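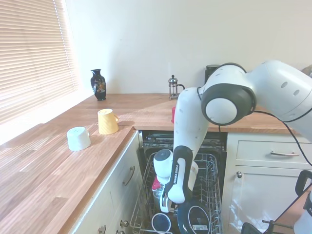 What Does a Museum Do With Its Things?

A museum keeps objects so that people can look at them and learn from them. The objects a museum owns are called its collection.

The Drovgate Museum has 2134 objects in its collection. Only some of them are on show. The rest are kept in a storeroom, on shelves and in drawers. Most museums are like this. They own more than they have room to display.

How does an object get in?

Some objects are gifts. A family may give the museum an old coat or a box of letters. Others are bought, or dug up from the ground. Before saying yes, the museum asks where the object came from and who owned it.

Each new object gets its own number. The number goes on a small tag and into a record, along with the object's size and what it is made of. A person who works with these records is called a registrar.

Keeping things safe

Light can fade cloth and paper. Damp air can make metal rust. Insects eat wool — moths are the worst. So old clothes are often kept in dark drawers, and the oldest dress at Drovgate is shown for only 4 months at a time.

Staff wear gloves to pick up some objects. For others, clean bare hands are better, since gloves can slip.

Borrowing and lending

Museums also lend objects to each other. Last spring Drovgate sent 13 clay pots to the Tova Museum, which is on the coast. Each pot traveled in its own padded box. A loan like this has an end date, and then the objects go home.

Words to know

Collection — all the objects a museum owns
Curator — a person who studies the objects and plans what to show
Loan — something borrowed that must be given back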